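# Skendbridge home radiation monitor

*Sold by Uysal. Page text by Lucrezia Dal Bello, last changed Feb 5, 2023.*

Let's start with what this thing won't do. It won't tell you your garden is safe. It won't tell you what is in the dust on your windowsill, and it can't test a glass of tap water, whatever the older leaflet hinted. It counts pulses in a gas tube and turns them into a dose rate on a small screen. If you want to know which isotope you have, you need a lab.

We sell it anyway, for $582, to people who want a steady record of the background level where they live. It does that job fairly well. Cheaper meters do it too, if you are willing to write the numbers down yourself.

## What's in the kit

- Monitor with wall bracket
- Power cord and 2 backup batteries
- Memory for 2000 hourly readings
- Printed calibration sheet, with the date and the source used

The sheet matters more than the case or the app. If a seller can't give you one for the exact unit you're buying, walk away. Stultaris, who make a rival model, only send theirs on request, and we think that's a poor way to treat a buyer. 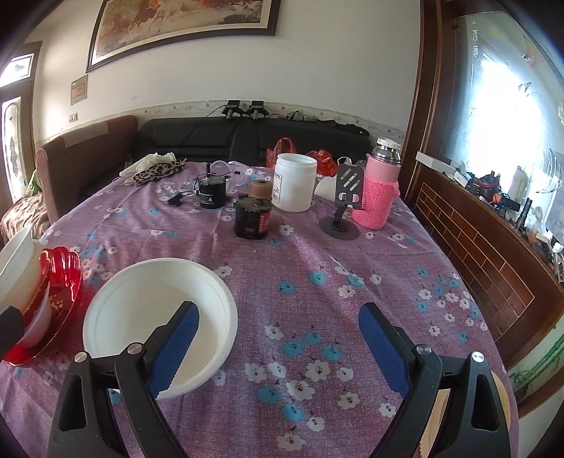
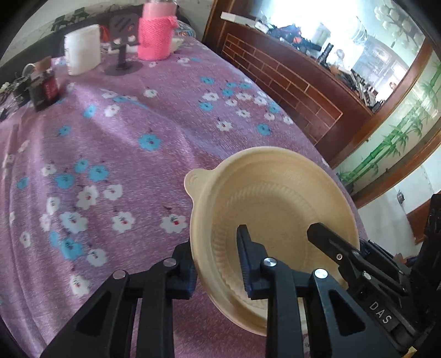
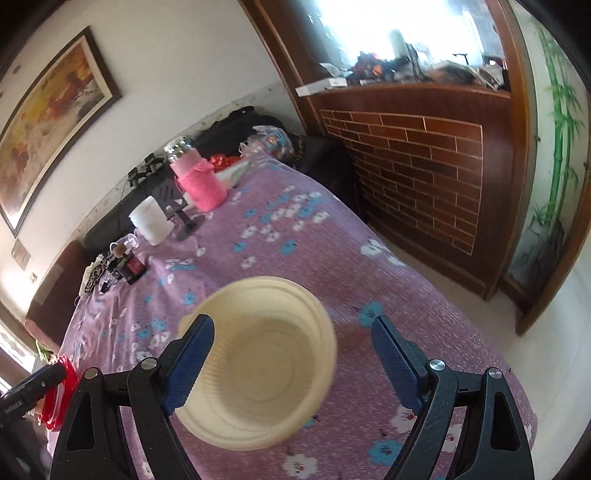

**Will it pick up radon?**

Radon needs its own detector, and this monitor should not be bought for that purpose. A short rise in the reading on a rainy day may come from radon products washed out of the air, but the screen can't tell you so, and it can't give you an indoor radon level.

## About the claims on the box

The box says "lab accuracy." We asked the maker to take that off and they haven't. Kyu-ri Moon ran two of our units next to each other in October, and at normal background they often disagreed on the last digit. That is how small tubes behave when there isn't much to count. Leave the monitor on the longest averaging setting and the gap shrinks a lot.

The box also says "instant alerts." The alarm sounds after 3 high readings in a row, so it isn't instant, and we wouldn't want it to be. A single high reading means very little.

The Stistska map service is included free for the first year. It puts your readings on a public map beside everyone else's. Some of those meters sit on granite counters or next to old clocks with glowing dials, and the map doesn't say which. Treat it as a curiosity. You can switch sharing off under Network, and the monitor keeps logging without it.

## Returns and recalibration

Returns are open for a month, opened box or not. Recalibration is a paid service and the unit is away for two weeks. The maker suggests doing it every year. For home use we'd say every two, unless it's been dropped.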